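search this newsletter go

Two arms, one table: a month with the Loretti bench kit

I have wanted to write up the Loretti for a while now, and I kept putting it off until I'd used it enough to complain properly. Well, I've used it enough! The kit has been on our bench at Nastbridge for a good stretch, it has been taken apart and put back together more times than I'd like to admit, and I now have opinions about almost every screw in it.

Quick background if you skipped the last issue. The Loretti is a small two-arm tabletop kit. You get a pair of arms that face each other across a table, a gripper for each, a wrist camera for each, a length of rail, the cables, and a piece of software called Tuhumury that records what the arms and cameras are doing. You supply the table. You also supply the patience, but I'll come to that.

The people who make it are aiming at groups like ours, I think. We're not a factory and we're not a beginner classroom. We want to show an arm how to pick something up, save a pile of those demonstrations, and see whether a trained model can do a passable job of it afterward. For that you want hardware that behaves the same way in the afternoon as it did in the morning, and you want to be able to fix it without mailing anything back.

Setting up took me most of a day. The printed guide is 70 pages and the first chunk is about software, so if you are the kind of person who starts at page one (I am) you'll have an account, a password and three kinds of settings file before you've opened the bag of bolts. Skip ahead. Do the mechanical part first, then go back. The arms bolt to plates, the plates go on the rail, and the rail goes along the edge of the table. Check that everything is square before you tighten it all the way -- I didn't, and had to loosen the whole lot again to fix a lean so small that only the calibration routine noticed it.

One thing I liked right away is that the rail takes ordinary slot hardware. We had leftover brackets and nuts from another build and they fit. I can slide an arm over, lock it down, and be calibrated again before my coffee goes cold. If you've ever drilled new holes in a tabletop to move a robot the width of your hand, you'll know why that made me so happy.

The cloth is our own addition. Bare tabletop gave us glare under the overhead lights, so we went through a few fabrics and settled on a teal-green one. It does wrinkle, and I've stopped fighting it. A few soft creases haven't caused any trouble with picking, and small parts don't skate away when a fingertip bumps them, which they certainly did before. 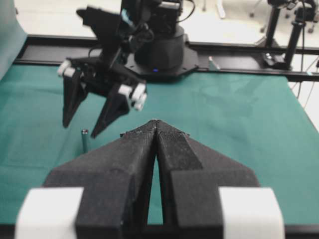
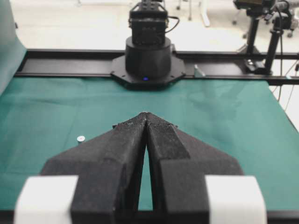
Wrist camera views across the green cloth, looking toward the other arm

Nastbridge Robotics Club -- Bench Team

So, the grippers. They're the part I'd most like to talk about, seeing that they fill up half of everything the wrist camera records. Each one has two black fingers that are wide at the base and taper to a point. My first reaction was that they were hogging the view. I even wrote to the Loretti folks asking whether the camera could be moved back or tilted up a bit. Their answer was that having the fingertips in view is the point, and after a few weeks with it I've come around. When I'm driving the arm by hand and watching only the wrist feed, those tips are what I steer by. You line them up with whatever you're after and go.

The trouble is what happens close in. With the fingers shut, or nearly shut, they cover up a fair piece of the table right in front of the base of the gripper, and anything sitting there is simply gone from view. I lost a washer that way, went looking for it on the floor, and found it on the cloth the moment I looked at the table with my own eyes instead of the screen. So my habit now is to back the arm off and take a wide look before I start each run, and I'd suggest you get the same habit early.

The view of the opposite arm is more useful than I expected too. There's a small blue light low on the front of the base, and I've ended up using it as a sighting mark. If I park the gripper with the tips aimed at that light, I know I'm close to centered before I've run any routine at all. It's not in the guide anywhere! I mentioned it in the Loretti forum and a couple of other groups said they do the same.

The shape of the fingers is good for slim things. Anything narrow and upright is a pleasure, provided you come at it level and don't nudge it on the way in. Our standard test has been small cylinders stood on end, and we scored 100 tries in a row with one arm doing the picking and the other parked out of the way. It got 70 of them cleanly with the stock settings. I then slowed down the last part of the approach, which is one slider in Tuhumury, and things got better, though I didn't keep a proper tally the second time so I won't pretend to a number.

Flat things are another story. Washers, coins, thin brackets -- the pointed tips want to ride up over the edge, and the cloth gives just enough that you can press down and still come up with nothing. I've had some luck pinching the cloth itself a little and catching the washer with it, but I'd be embarrassed to call that a technique. Loretti sells a second set of flat-ended fingers. We haven't ordered them yet. If your work is mostly small flat hardware, I'd put them in the cart with the kit and save yourself the shipping.

Cables next, and this is my biggest gripe. The arm has to bend and turn with its cables along for the ride, and the kit gives you a handful of plain ties and a drawing that shows everything lying perfectly neat. Mine has never looked like the drawing. There are loops around the joints and I've learned to leave them generous. When I tied them down tight, the arm tugged on its own cable at full reach and Tuhumury stopped the run with a fault code that, according to the guide, means "see support." Support was nice about it and wrote back fast. Leave slack, they said. Fine, but put that in the guide! A couple of proper clips would cost next to nothing, and I'd gladly have paid for them.

On to the software. Tuhumury is pretty plain to look at, and I mean that kindly. You name a task, press record, drive the arms through it, press stop, then keep it or toss it. The toss button is big, and I've used it a lot. Every take is stored with the camera streams and the joint positions lined up in time, and you can scrub back through it later to find out where you went wrong. We have 213 takes saved at the moment. The guide suggests you want 1,000 before you train anything serious, which sounded like a lot when I read it and sounds like even more now that my shoulders have done their share.

There is one thing in Tuhumury I'd call a real problem. If one camera drops out in the middle of a take, the recording carries on with the others and gives you only a tiny yellow mark in the corner. I missed it for a whole evening. Every one of those takes had a hole in it. They told me a louder warning is on the list for July, and I'll report back if it shows up. Until then, glance at that corner every so often, or do what I did and stick a note to the monitor.

Noise is fine. The arms whine a bit when they hold a pose with something in the fingers, and they're quiet otherwise. We share a wall with people who value their peace, and there have been no complaints so far.

I also tried the remote help session that comes with the kit. You get one included, and you book it through the Loretti site. I saved ours for the two-arm calibration, and I'm glad I did. The written steps have you do the left arm, then the right arm, then both together, and somewhere in the third part I always ended up with the two of them disagreeing about where the middle of the table was. The fix was to measure between the base plates again after tightening, not before. Twenty minutes on the call and it was done. I'd have burned another weekend on it by myself.

How does it compare with the Pisville starter set we had on loan last year? The Pisville was easier to get going, no question, and the manual was friendlier. But it was a single arm on a fixed stand, and once we'd done the sample tasks we ran out of places to go with it. With the Loretti I've got two arms, I can shift them along the rail, and I can hand an object from one side to the other (on a good day). If you're on your own and mostly curious, I'd still point you at the Pisville. If there are several of you and you have a table that can stay set up, the Loretti is the better buy, cables and all.

Would I buy it again? Yes, and I'd order the flat fingers and a bag of cable clips the same day. I'd also set aside more room at the ends of the table than the guide says. You end up with a stand here and a chair there, and you want to be able to walk around to the far side without brushing the cables.

If you'd like to try it yourself, members can sign up for a bench slot on the sheet by the tool cabinet. Do the short safety walkthrough first if you haven't already, keep your hands off the cloth while the arms are powered, and please name your takes something the rest of us can understand. I found one in there called "asdf final," and I'm afraid it was mine.

Next time I'm hoping to cover training on the takes we have, and whatever the flat fingers turn out to be like if the order goes through. Send me your questions before then and I'll try them on the bench.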